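4.2 Floor rules for tethered trials

Most of the guidance we found is written for arms bolted to a bench. Not much use once the thing walks. The rules below were drafted by Kavanagh and Costello in May and reworked after the first tidying trials at Nirkeo. Short on purpose, people have to remember them.

Rule 1, tether. Overhead line stays hooked up whenever the legs are powered. Slack checked before each run, by hand, by the same person who holds the stop.
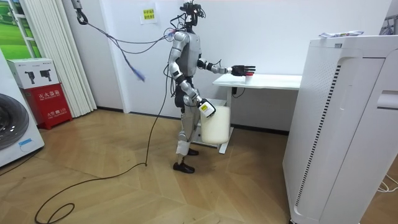
Rule 2, one hand busy. If a hand is holding a container, the other hand may reach but the walking speed drops to the low setting. We argued over this one. Yordanov wanted both feet planted for any reach, but that made the trials about 6 minutes longer.

Rule 3, reach over furniture. Allowed up to shoulder height only, and the operator has to name the item aloud first.
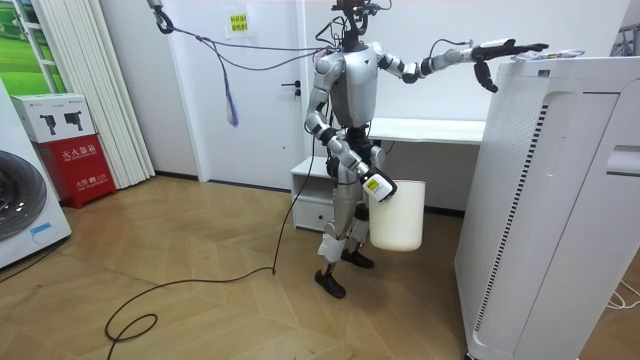 Naming aloud sounds fussy. It caught 4 wrong targets in 100 runs, so it stays in.

Rule 4, cables. Floor cables are to be kept out of the walking path and logged befor the run. This was the rule broken most often.
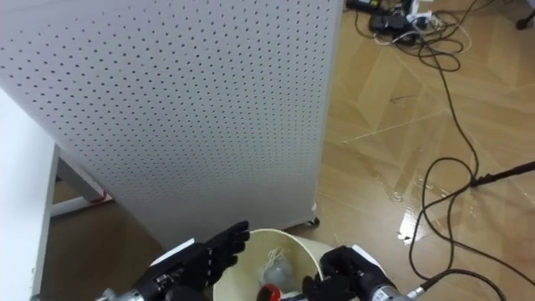 Figure 2. Head view: both hands, the bucket and cables on the floor.

Loose items on top of appliances count as targets or get taken away. No third option. The Kastau checklist leaves this open, which we think is a mistake, and teh Erkard draft doesn't mention it.

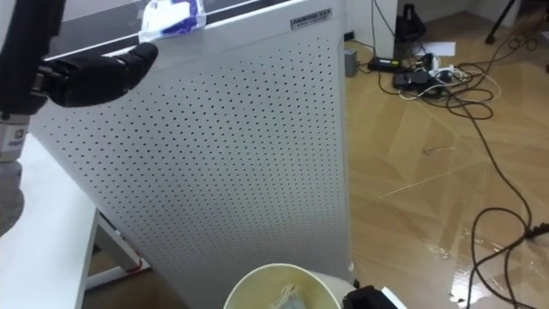
Rule 5, stopping. Anyone in the room can call it. Runs stopped this way are kept in the results and marked.

Related items
Kavanagh: Stop calls in shared rooms
Costello and Kavanagh: Overhead tethers, a short guide
Erkard draft rules for walking machines, comments
Yordanov: Reach limits near furniture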